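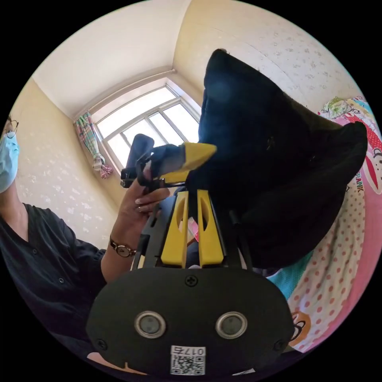 Hand tool with yellow tip, held in one hand

From: Leite Fellowship office
To: fellows-list
Date: 1/2/18
Subject: Re: travel money and the archive deadline

Replies to the two points below, copied to the full list as the same questions came in from the Parkwood group.

> The December notice says each fellow may claim up to 3000 for
> research travel. Does that include the trip to Plurholm for the
> public talk, or is the talk paid from another line? Also, the
> notice gives a limit of 50 pages for the paper, but the form
> on the site still says 40. Which one applies?

1. Travel. The 3000 covers archive visits only. The public talk is paid from the events line, code 626. Please do not put both on one claim form. Claims that mix the two codes are sent back by accounts and have to be entered again, which adds a full pay cycle.

Train and bus fares need a receipt. Mileage needs the start and end address — a town name is not enough. Meals on the day of the talk are covered by the host and cannot be claimed.

2. Page limit. The limit is 50 pages, including notes but not the list of sources. The form is out of date and will be replaced this week. Papers already sent in at 40 pages or under may be sent again in a longer version up to the deadline. Only the last version received will go to the readers.

One item not raised below: fellows using the Lalico papers must ask for boxes in writing before the visit. The reading room does not pull boxes on the same day. Letters on the prison reform hearings are still being sorted and are closed for now. The finding aid lists them as open, and a correction has been requested.

Questions on claims go to the office address, not to the list.

Fellowship office, Leite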